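4.2 Cleaning exposed brick walls indoors

Brick with open recesses collects dust faster than plain brick. Work through the steps below once a month, and again in June before the windows stay open.

1. Clear the floor along the wall and sweep it.
2. Start at the top. Brush each recess from the back toward you.
3. Brush the mortar joints next, then the faces of the bricks. Go with the grooves on grooved bricks.
4. Finish at the base, where the wall meets the tile. Stand facing the wall with your feet clear of the joint.

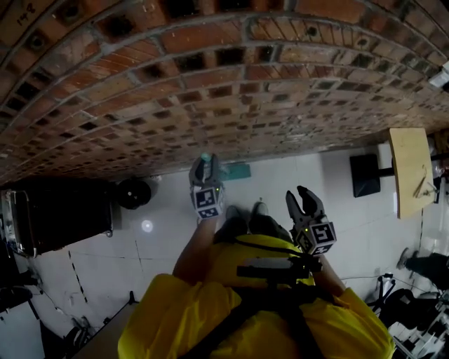 Fig. 9. Working at the base of the wall, tiled floor.

5. Wait 20 minutes for the dust to settle, then sweep again.
6. Wipe the tile with a damp cloth – no soap on the first pass.

Note: Numbers handwritten on the bricks may be left in place. Test any cleaner on one brick before using it near them.

CAUTION: Glossy tile is slippery when wet. Do not spray water into the recesses.

For stains that remain, see 4.3.

© Imby Home Care Guides | Contact: Thulani Pretorius | Back to top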